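Grustik Parts Swap - Frequently Asked Questions

Home / Swap Info / FAQ

Last touched: November. Answers get added when people email the same thing twice. If yours isnt here, write to the swap desk and give it a few days.

What is the swap?

Small hardware and spare parts, traded between members. Screws, washers, hinges, drawer pulls, lamp fittings, sewing machine bits, bike bits. You bring what you don't need, take what you do. No cash between members at the tables.

Where is it?

Patwary Hall, side entrance. Front doors stay locked. Ramp is on the left of the side entrance, bell at hand height if you need the door held.

What time?

Doors 9:30 am. Tables close 1 pm. Drop-off only from 8:45, no browsing before doors, please don't ask.

Do I have to be a member?

To trade, yes. To look, no. You can join at the door, takes a couple of minutes. Bring something with your address on it.

How much is membership?

$7 a year per household. Same as last year. Covers everybody living at the address, kids included.

I lost my card. Can I still come in?

Yes. Give your name and the street. We look you up. New card is free the first time.

How do points work?

One point per full small bag of sorted parts. Points go on your card at the drop-off table. One point gets you one small bag out. Large bags are two points, in or out. Points don't expire but they can't be moved to another household, even if you're moving in together next month (people ask).

What counts as "sorted"?

One kind of thing per bag. Wood screws with wood screws. Doesn't have to be by exact length, close is fine. A bag with wood screws, picture hooks and half a zipper isn't sorted. Mixed lots go on the mixed table and earn nothing, but somebody always wants them.

Do I need to label the bag?

Yes please. What it is, size if you know it, metric or inch. Masking tape and a marker is plenty. "Misc" is not a label.

What sizes do people want most?

Changes every time. Lately M4 and M5 machine screws, cabinet hinges with the soft close, plus anything for old Tosusetti sewing machines. Bobbin cases especially. We have more drywall screws than we will ever move, so maybe hang on to those.

Can I dig through the mixed stuff?

Yes, thats what it's for. Use the plastic scoops, not your hands, there are sharp ends in there. Whatever you pull out goes in a small bag and costs a point like anything else. Put back what you don't want.
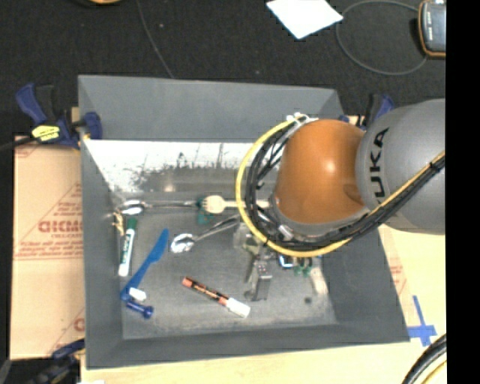

Farzana Pathirana wrote in to say the point charge on mixed parts is unfair if the person who dropped them off got nothing for it, and she would rather see the mixed table free for the last half hour. Fair comment. Trying it: from 12:30 pm mixed parts are free, one small bag per household. If it turns into a scrum we go back to the old way.

What can't I bring?

Batteries of any kind. Anything oily or leaking. Blades that aren't wrapped. Paint, glue, solvents. Light bulbs. Anything with a gas cartridge. Rusted solid is a no, a bit of surface rust is OK if you say so on the label.

Are used electrical parts OK?

Switches, sockets and plugs, only unused and in the packet. Lamp shades and lamp hardware without wiring, fine. Anything with a cord goes home with you.

Big items?

If it doesn't fit in a shoe box, post it on the board by the kitchen instead. Card with what it is, your phone number, the month. Cards come down after two months.

Can I ask for a particular part?

Yes, the wanted list. Write it on the sheet at the desk or email. A photo with a ruler next to it helps a lot, descriptions like "the little bent thing from the dishwasher" do not. If it turns up we hold it until 11 am at the next swap, then it goes out on the tables.

What happens to leftovers?

Good sorted stuff goes into storage for next time. The rest goes for scrap metal, plastics we sort as best we can. Scrap money pays for bags.

How big has this gotten?

2459 bags across the tables last year, sorted only, mixed not counted. Bigger than we planned for, so do expect a line at doors.

Can I use my own containers?

Jars no, they break. Zip bags yes, clean ones. Egg cartons are great for tiny stuff but they still get poured into our bags to work out the points.

Is there an online catalog?

Sort of. Members can see the storage list on Ilik, ask the desk for the login. It's updated by hand, so if it says in stock, it might be and it might not. Email before driving over for one hinge.

Kids?

Welcome, with a grown-up next to them. Under 3s in a carrier or stroller please, floor gets screws on it no matter how often we sweep. Closed shoes for everyone.

Parking?

Street only. The lot behind the hall belongs to the dentist and they do tow. Five minute unloading at the side entrance before 9:15 am.

Can I help out?

Yes! Sorting is the evening before, 6 to 8 pm, same entrance. You get a point for turning up, plus soup. Email Rowena Ocampo at the swap desk, subject line "sorting", and tell her if you can't do stairs, so she can put you at the downstiars table.

Do you take returns?

No. If the thread's wrong bring it back as a drop-off, clearly labeled, and it goes toward your next full bag.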